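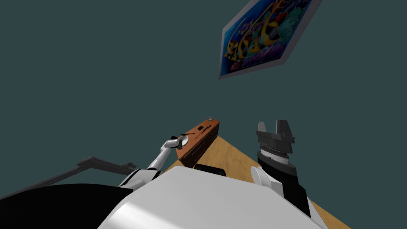 Left gripper up against the round white fitting on the box, right one waiting its turn.

Tags: Grippers & Arms / Sim Bench / Gallery

I've been meaning to put this one up since I got the two-arm setup running in the simulator! The question I started with was pretty basic: does a small gripper do better than a chunky two-finger one when the thing you're going for is little and round and sits on a box? I kept everything else the same (same table, same box, same teal wall, and yes, the fish poster stays, I like it) and ran 1,128 tries in all, swapping which arm went first.

The caption up top is from the left arm's share of the runs. I'd lined it up to come in from the side with that slim forearm, and I like how little room it needs. The dark gray fingers on the right arm are spread apart there, which is how I park them between tries so both arms start from a pose I can repeat.

Numbers so far: 719 of the tries counted as a clean touch by my rule, meaning the tip lands on the fitting and the box doesn't slide. Most of the misses came from my own approach angles, so I wouldn't read too much into it yet. I also changed the contact settings 2 times along the way, and I really should go back and rerun the early batch with the final ones.

Next I want to try the knob on top of the box, and after that the same test with the Plekis controller instead of the Memon one. The Memon is smoother, but wow, it takes forever to tune. If I get it done by June I'll add more pictures to this page.

Comments (3)

Declan Pickering
Did you leave the friction at the default? Mine slid all over the table until I raised it.

Abdelghani Hajji
Love the poster. Are you logging wrist force too, or only contact?

Prodromos Makris
I'd like to see the split per arm when you have it. I got very different results from the side and from above.

Related in Sim Bench
Plekis controller: first setup notes
Tuning the Memon without losing a weekend
Jarorholm wrist camera, 9 mounting spots compared
Two arms, one tabletop: keeping them apart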